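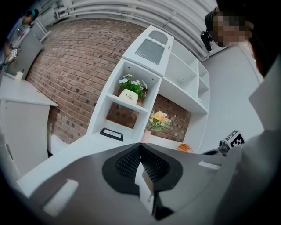 Figure 3. White shelving with open compartments and a vent grille at the top.

4.2 Where small things end up

I went into this part of the study thinking I already knew the answer. People with more storage would lose fewer things, people with less storage would lose more, and I could write it up in a paragraph and move on to the interviews. The diaries had other ideas! We had 600 usable entries from the 30 households, and the amount of storage in a home told me very little about how long somebody spent looking for the scissors.

What mattered a lot more was whether the thing had a place that everyone in the home agreed on. I've been calling these "settled places" (see Section 2), and I'll admit the name is a bit loose. A settled place can be a hook, a mug, the left end of a windowsill, or one compartment out of a whole wall of them. It doesn't have to make sense to a visitor. One household in Hister kept its spare keys in a soup tureen and had done so through two moves, and their diary has no key searches in it at all.

Open shelving is a good case to think with, and it came up over and over in the Rollen homes, where the apartments are newer and built-in closets are small. You'd expect it to help with finding things, and for big items it did. Towels, board games, the slow cooker – all easy. But small items on open shelves drifted. A roll of tape would go down on whichever shelf had a gap at hand height, and the next time it was needed the search started from scratch. Several diary writers described looking straight at the shelf and not seeing the thing, which I find completely believable (I did it with my own glasses while coding these entries).

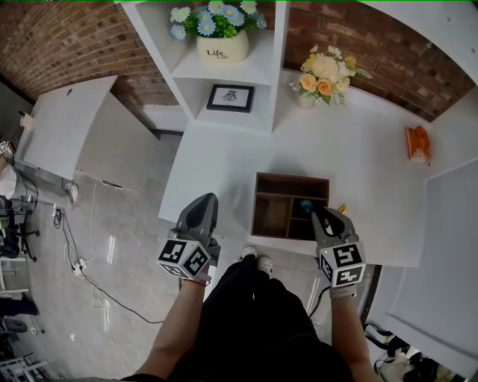 The drift was slower when there was some kind of smaller container in the picture, a box or a tray or just a bowl, and it was slower again when that container was divided up inside. I want to be careful with this one. People who buy a divided box may already be the kind of people who put the tape back, and a diary study can't pull those two things apart. Still, we did have a handful of homes that picked up an organizer partway through, and their entries change in a way I didn't expect. They didn't search less often at first. They searched for less time, and they stopped writing down the names of other people in the home as suspects.

That last bit sounds like a joke, but I coded for it. Blame shows up in the diaries far more than I'd planned for, and it goes with shared surfaces. Kitchen tables and hall tables are the worst for it. A table is where a thing waits until someone decides about it, and in a busy home the person who decides is often a different person from the one who put it down. In the Barredo homes, which were mostly older houses with a big kitchen, the table took in mail, batteries, homework, seed packets and a good deal of medicine. Clearing it for dinner meant moving all of that somewhere in one go, and "somewhere" is where the trail goes cold.

I looked at whether a regular clearing time made any difference. It seems to, a little, but only where the same person did it each time. Where the job rotated, the diaries read almost like two separate homes that happened to share a fork drawer. 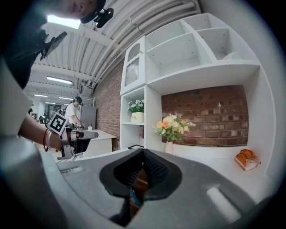

4.3 Dividers, and who decides what goes in them

The follow-up visits in May were meant to be short. I wanted to see the containers people had written about and ask how each one got its contents. They ran long, mostly because people love talking about this stuff once they get going, and because nearly every container had a history. Compartments got assigned early and then stuck, even when the original contents were long gone. A slot that once held stamps would hold whatever was most stamp-like: labels, gift tags, a book of raffle tickets.

Size played into this too, though less neatly than the Dundar scale would suggest. The scale treats a compartment as "fitted" or "unfitted" to its contents, and I scored all of ours that way for the sake of comparison. My trouble with it is that people happily used compartments that were too big for one thing and too small for the next, as long as they could reach in without shifting anything else.
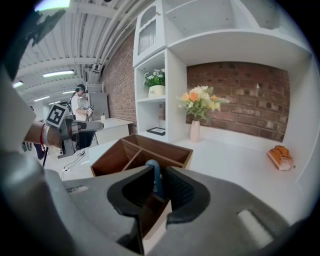 Being able to pick the whole container up was another thing I hadn't put on the visit form, and I had to add it by hand after the first 3 homes. Containers that could be carried to where the work was happening got carried there, and they mostly came back with the right things in them. Heavy ones stayed put, so single items traveled instead, and single items are the ones that go missing. I'd like to test this properly with a weighed set of boxes in the next round. For now I only have the notes from the visits, plus one diary writer's remark that her sewing box "goes on walks," which I've used as the code name for the pattern in Table 5.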